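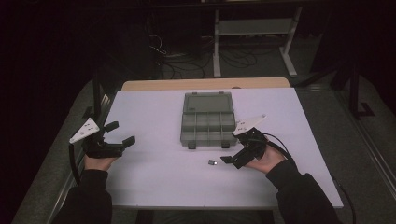 Why Is Round Three Always Late?
Project report, Introduction to Applied Statistics

1. Background

Every Wednesday evening the Valentini game store in Tremidton runs a small tournament for Tranau, a two-player card game about rival ferry companies that is more cutthroat than it sounds. The posted schedule says the last round ends in time for people to catch the late bus. In the whole time I have been playing there, I have caught the late bus twice, and one of those times I had dropped out to do so.

Everybody at the store has a theory. The most popular is that control decks are ruining the game, and it is held with great confidence by people who don't play control decks. Another blames the pairings software, Rosten, which the store runs on a laptop with a missing shift key. A third blames the store for letting people order hot sandwiches between rounds. I needed a project topic and I was already losing my Wednesdays, so I decided to measure it.

2. Question

Where does the time go? The question I wrote on the proposal form was longer and had the word "throughput" in it, but this is the one I worked on.

I split the evening into two kinds of time:

Playing time: from the announcement that a round has started until the last match slip is turned in.
Gap time: from the last match slip until the next round starts.

A match that runs over the clock gets extra turns, and those count as playing time even when one of the players is eating.

3. Method

I collected data over 7 tournament nights. For each match I wrote down the round, the table number, the time the slip came in, and whether the match had finished before time was called. Both players also checked a box on the slip for the kind of deck they were playing: fast, middle or control. I didn't verify the boxes. At least one player checked all of them every week, and those slips went in as "middle," with some resentment on my part.

I was also playing in the tournament. My instructor pointed out that this makes me a participant observer, a more dignified phrase than I was using. When my own match ran long, I used the time Rosten recorded for the other tables. Nights when I lost early have noticeably better notes.

4. Results

I ended up with usable slips for 157 matches. Of those, 113 finished before time was called. That surprised me, and it annoyed several people when I mentioned it at the counter, since the general feeling was that nearly every match goes to time.

Control decks did show up more often in the matches that went over. The effect was smaller than advertised, though. When a round ran late, the delay usually came from a single table, and extra turns took around 3 minutes. Even a full evening of overruns couldn't explain how late we were getting out.

The gaps could. Playing time stayed close to the schedule on every night I measured. Gap time did not, and the gap before the third round was the longest one on every night but the first. That is also the gap where most people get food, and where anyone who has lost twice decides whether to drop. Players who drop tend to tell their friends, then their opponent, then possibly the parking lot, and finally the person entering results. If pairings have already gone up by then, they have to be done over.
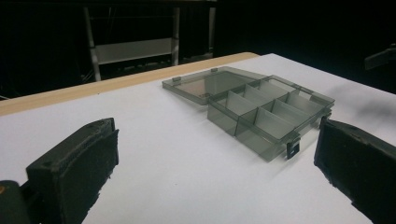

Compartment box with the lid open.

Rosten comes out of this fairly well. Once every result was in, new pairings appeared in the time it takes to complain about them. The slow part was getting every result in. Slips were left on tables, used as coasters, and in one case shuffled into a deck and found during the following round, when it was drawn.

5. Problems with the data

The store is one store. The group is mostly regulars, so the same few slow players turn up in the data again and again, and the matches are not independent in the way my textbook would like them to be. I am told I am one of the slow players. The slips do not entirely disagree.

People also knew I was timing them. On the first night the whole event ran suspiciously well, and there was a lot of brisk, theatrical shuffling. By the second week they had forgotten about me. I kept the first night in the totals but would leave it out if I did this again.

The deck type boxes are self-reported, and "middle" means very little. I would replace it with a written deck name and sort them myself.

6. Recommendations

I gave the store a one-page version of this report with the following suggestions:

Put a tray for match slips on the counter, next to the register.
Announce a drop deadline while the second round is still being played — out loud, and before the sandwiches.
Print a start time for each round on the wall sheet, so that a late gap is visible to everyone.
Leave the round clock alone.

The store has adopted the tray. The drop deadline is being considered. The last suggestion was not popular with the people who wanted shorter rounds for control players, and I have been asked whether I play control. I do, and it was on the slips.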